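The Pink Kitchen and the Question of Chopsticks

By Busisiwe Shabalala
Feb 13, 2020

When my family moved to the apartment in Villari Street, I had one rule for the kitchen: everything must have a place before the first dinner. We had the first dinner after 27 days. Until then we ate soup from mugs, and I was opening boxes with a bread knife.

The kitchen came to us already pink. The former owners chose glossy cabinets in the color of strawberry yogurt, and my husband wanted to change the doors at once. A carpenter from Stovgate gave us a price, and after reading it we began to like pink. Now I have a kettle in the same color, and a bowl too. It is easier to agree with a room than to fight with it.

A kitchen in the shape of a U is comfortable for one cook and a little narrow for two. Mine has the sink on the left, under the window, and the cooktop at the back. Ladles and strainers hang on a rail in the corner, because in a drawer they always catch each other by the neck. The cutting boards hang too, on the other side, over the rice cooker. What hangs does not need to be searched for.

The small things gave me more trouble. Spoons and forks are heavy and stay where you put them. Chopsticks roll, they turn around, and they lose their partners. In January I took all of ours out and laid them on the table to decide which would stay. The old bamboo ones went to my sister's balcony, where they now hold up her tomato plants in summer. We kept the set with gold-colored shafts and dark red ends with little white flowers, which we use when guests come and also, I admit, when guests do not come.

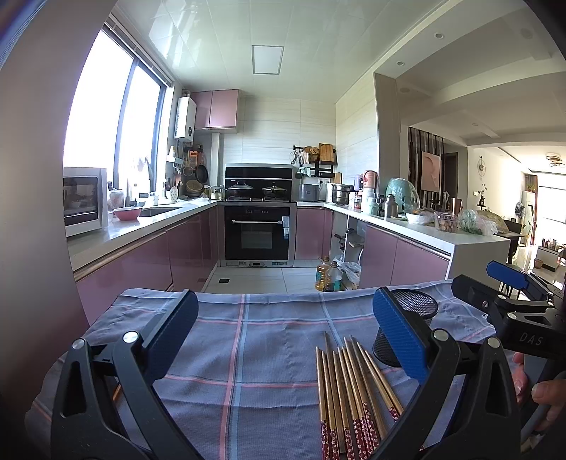 Cao wrote to me after I told this story in our cooking group, and did not agree with me about keeping only the nice ones. Decorated handles get tired from daily washing, Cao says, and a family should have a plain set for noodles and a good set for the table. Also, they should stand with the tips up, so that the part that touches food gets air.

I accept the second point completely. For the first, I am still thinking. A plain set means one more cup on the counter, and a counter is like a suitcase — it becomes full by itself. I have given myself 2 months to decide.

For the table I use a checked cloth, blue and gray with thin pink lines. I bought it at Stukurach, a small shop for fabrics near the tram stop, where they hem the edges while you wait. I asked for three centimeters more on each side than I needed, and the cloth became a little shorter after the first wash, so I was glad. The seller told me to iron it from the back. I have done this once.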